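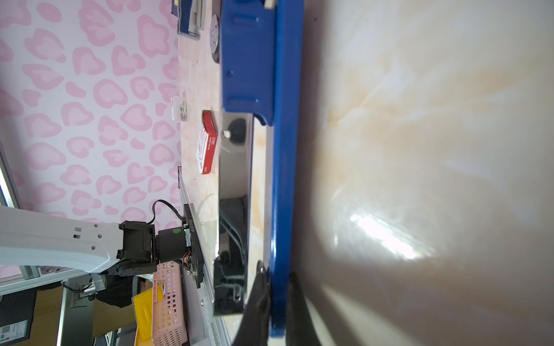
Fig. 6. Blue plastic board, ridged face, close view.

6. Fitting the shelf panels

Panels for the Vevholm storage unit are supplied flat and are pushed into the side posts by hand. Do not use a mallet. Complete section 5 (levelling the posts) before starting.

6.1 Lay the panels on a clean, dry surface with the ridged face upwards.

6.2 Check each panel for cracks along the rim. Set damaged panels aside and quote the part number when ordering a replacement from Leckie Spares.

6.3 Fit one clip to each post at the lowest shelf position. The clip is seated when its tab is flush with the post.

6.4 Lower the panel on to the clips, rear edge first. Press down at each corner in turn.

6.5 Repeat for the remaining shelves, working upwards. Leave at least 20 cm between shelves.

Note: The Berkach base uses the short clips from bag 3. Long clips will fit but hold the panel too high, and the door will not close.

CAUTION: Maximum load is 9 kg per shelf, evenly spread. Do not stand on any shelf.

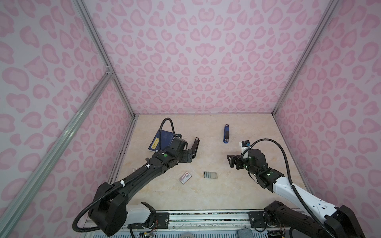 6.6 With all shelves in place, check that the unit does not rock. If it does, remove the top shelf and adjust the feet as described in section 5.

6.7 Fix the unit to the wall with the strap provided. Wall fixings are not supplied. Choose a type suited to the wall, and check for hidden pipes and cables before drilling.

CAUTION: An unfixed unit may tip over. Do not load the shelves until the strap is tight.

Removing a panel

Empty the shelf. Push both front clips outwards, lift the front edge and draw the panel towards you. Clips may be reused if the tab is not bent.

Cleaning

Wipe with a damp cloth and mild soap. Do not use solvents or scouring pads. For units fitted with the Plirkness door, see section 7.

Text revised September, B. Hepburn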